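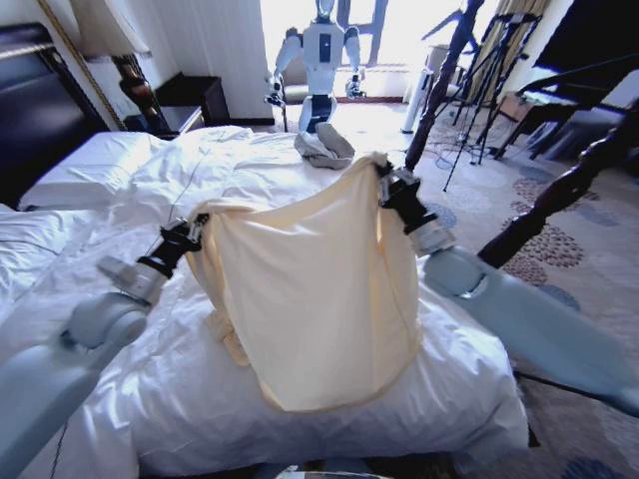
Two corners at last

So the corner grab works! Most of the time. I've been grumbling about this on here since before December, and if you've stuck with me through the sock post and the two posts where I did nothing but complain about connectors, thank you, this one is a bit more cheerful.

For anybody new: I live in Desidholm, I have more robot than bedroom, and I'm trying to get a two-armed machine called Wustavik to pick a piece of fabric off a bed, hold it up by two corners and fold it. The other one, over by the window, is Valtach. Valtach isn't doing anything at the moment. I park it with its arms down and it stares at the bed all day, and I have walked in at 6 in the morning for a sweater and said good morning to it more than once.

I moved everything out of the basement because folding on a workbench was too easy. A bench is flat and hard, and when the gripper comes down a little too low you hear a clunk and you know. A duvet gives. You push on it and it just goes along with you, and then the cloth you wanted and the duvet you didn't want come up together in one big pinch. My first evening up here I got the duvet a lot more often than I got the cloth (I did get a very nice tent out of it).

What I changed

The old routine found the nearest corner, grabbed it, lifted, then went hunting for the second corner while the cloth dangled from one hand. That was fine for a dish towel. With anything bigger the dangling part twists around on itself and the camera can't tell a corner from a fold. I spent weeks trying to get the corner finder to be smarter about it and I should have quit sooner.

Now the first hand grabs whatever it can get, lifts just enough to free the cloth from the bed, and the second hand slides down the edge with its fingers barely closed until it runs out of edge. That's the corner. It's how I do a fitted sheet, more or less, so I feel silly that it took me this long. Then the first hand gets a turn doing the same thing along the top, both arms come up and out, and you've got a cloth hanging between them.

The sliding bit is all about how hard you squeeze. Too much and the whole cloth gets dragged along, too little and it drops. I ended up setting it as a percentage of full grip and walking it down from 100. At 30 it slides nicely on the beige one. The gray one wants something different and I haven't found it yet, so that one's been getting tossed to the far side of the bed out of the way.

I keep the squeeze number in a text file next to the name of each fabric, which felt very organized until I washed one of them and the number stopped being right. Does anybody else have this? It's like the cloth came back from the dryer as a new cloth.

The sag

The thing I'm still not happy with is the bottom. With both hands up, the cloth hangs in a sort of U, and the lower left likes to bunch up on the duvet instead of falling free. If I start the fold from there, the bunch gets folded in too and you end up with a lump in the middle, like you'd wrapped up a potato.

Lifting higher would be the easy answer, but the elbows get to an awkward place and the left one starts to complain. Pulling the hands farther apart takes some sag out of the top edge and does pretty much nothing for the bottom. I tried a little shake – up, down, up, quick – and it helps, but it also tugs the cloth around in the fingers, and a corner I was very proud of stops being a corner.

My current plan is to stop fighting it. Lift, lean back a few inches so the bottom drags toward the robot, then lay it down. The drag should pull the bunch flat by itself. I did it by hand with a bath towel and it worked great, which means exactly nothing, I know.

Numbers, for the people who email me about numbers

I ran a set of 98 tries on Thursday with the beige cloth only. Same cloth, dropped on the bed in a different heap every time by me, trying hard not to drop it in a helpful way. It missed the second corner on 17 of those. Nearly all of the misses were in the late afternoon when the sun comes straight in and the whole middle of the view goes white. I'd pull the curtains but then the room gets so dim that the camera has the opposite problem, and I'm not ready to start buying lamps. The fancy bedside lamp stays where it is, by the way. It was here before the robots and I'm told it will be here after them.

Cables

I got the tripods off the bed side and over by the chair, and their cables are in a heap on the carpet underneath. I know. I know! There's also the one thin cable that lies along the edge of the bed by the left arm. It's short enough that it won't reach any other way, and I've ordered a longer one from Győri, the parts place I always use, mostly out of habit at this point. In the meantime the left arm has a no-go strip programmed in along there, which costs me some of the mattress.

The bedposts have a no-go zone too, a generous one. They're solid dark wood and a lot tougher than a wrist joint, and I'd rather not find out how much tougher. I measured them with a tape, typed the numbers in, and got left and right swapped. Wustavik then spent an evening being extremely careful around a patch of empty air and heading happily toward a post. I caught it in time. My thumb lives on the stop button now.

What's next

The lean-back thing first. Then the gray cloth, then maybe something with a hem thick enough to feel. After that I'd love to try a pillowcase, but a pillowcase is two layers and an opening, and the edge slide has no idea which layer it's on, so that might be its own separate year of my life.

A couple of you asked whether Valtach is going to take the other end so they can do a real sheet together. I want to! The reach is there if I park it on the far side of the bed, it just needs the same grip settings copied over and some way for the two of them to agree on when to let go. Right now they don't talk to each other at all. I've got the shared clock half written and I'll put it up once it runs for a whole evening without falling over.

Comments are open again, I fixed the thing where it ate anything longer than a paragraph. If you've done edge sliding on knits, please tell me what squeeze you used and whether you washed the stuff first.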